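The woman from Cokoneck said the drawer was costing us money, and I wrote that down because I was paid to write things down.

She had come to the shop on Prilolwood Road to make us efficient. It took her one morning to decide that our trouble was cling film. We had too much of it, in too many places, and each time one of us wanted a roll we walked 65 steps to the back and opened three cupboards. She had a chart for this. The chart had an arrow on it.

"Baskets," she said. "One kind of thing, one basket."

I asked what had been wrong with the cupboards. She said a cupboard was a place where things went to be forgotten. I had found things in those cupboards for 6 years without forgetting one of them, but I kept quiet, as her fee was 140 a day and it seemed a waste to use it up on talking.

My aunt, who owned the shop and believed anybody with a folder, bought baskets from Mudia. She bought 40. We did not have 40 kinds of thing. By Thursday there was a basket for string, and a basket for the labels that would one day say what was in the baskets.

The cling film went first, being the guilty party. My aunt stood over it with her arms folded, looking as she did at weddings. I will admit it looked tidy. So does a shop that has gone bust.

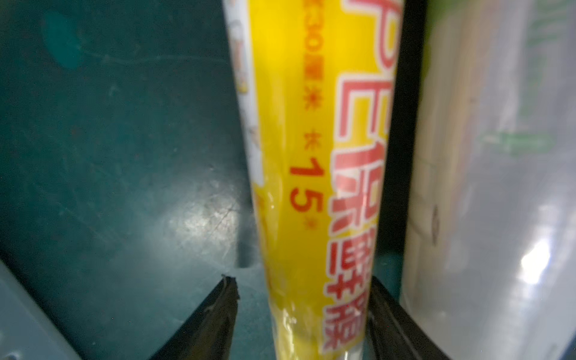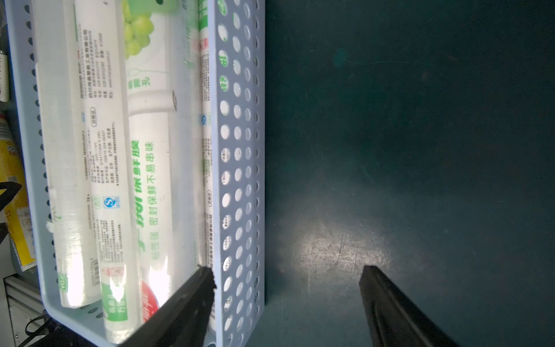 "Which way do the rolls go in?" I asked her.

"Lengthways, side by side, with the big print facing up."

I wrote that down too. Then I carried the basket to the back, all 65 steps, and put it in the cupboard.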